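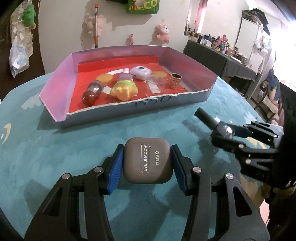
Hand-held gripper closing on an eyeshadow compact over a table. Photo: Parisa Mirzaei / Levodar

Small-item tidying is a household task used to assess robotic manipulation. The operator or machine picks up cosmetics, lids, toys and similar objects one at a time and places them in or beside a shallow tray. Objects with flat parallel sides, such as a square compact, suit two-jaw grippers with ribbed pads. Spheres, thin lids and soft figures are harder to hold.

As of the February revision of the Gondine task list, tidying is rated "partly automated." In trials led by Kohei Takeda, a two-arm system completed 9 of 17 trays without human help. Most failures involved clear plastic, which depth sensors read poorly.

See also: Bin picking; Grasp planning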